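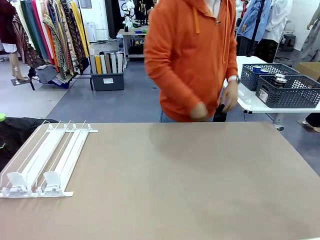

A white shelf pusher rack with two spring-loaded paddles.

Suvden component tester review

I repair small appliances and radios as a hobby, and for years I got by with a cheap multimeter. It measures resistance well enough, but it won't tell you much about a capacitor, and checking a transistor with it means swapping the leads back and forth and writing down the readings. I bought the Suvden tester in May to save some of that work and have used it most weeks.

The tester is a single unit with a small screen, one button and a socket with a lever. You put the legs of the part into the socket, push the lever down and press the button. It works out what the part is and shows the pins with their numbers. For a transistor you get the type, the gain and which leg is the base. For a capacitor you get the value and the series resistance, and that second figure is the one I look at most. An old electrolytic can still read close to its marked value and be no use in a power supply.

I tried it on 15 resistors from a new pack, all marked 100 ohms. Every one read within 3 ohms of that. My multimeter gave much the same figures. Small capacitors are less certain. Below 100 picofarads the reading moves a little each time, so I would not rely on it for radio tuning work. Coils are slower, and very small ones come up as a resistor.

Do discharge capacitors before you test them. The manual says so on the first page and again near the end. It means it, as there is very little protection on the input. The unit also cannot test parts while they are still on the board. You need to lift at least one leg, and in practice I take the part out altogether.

The socket is the weak point. Thick legs from power transistors don't go in easily, and the lever has become loose. The three clip leads in the box help with this, though the clips are poor and I changed them for a better set from Jokis.

Battery life is fine. It switches itself off after a short wait — too short if you are copying down values — and there is no setting to change this.

I also had the Tosent version on loan. It has a clearer screen but takes five seconds longer over each part, and the case creaks.

For sorting a drawer of mixed parts or finding a bad capacitor, the Suvden does the job. If you only ever check fuses and batteries, a multimeter is enough.

Posted 2020-12-05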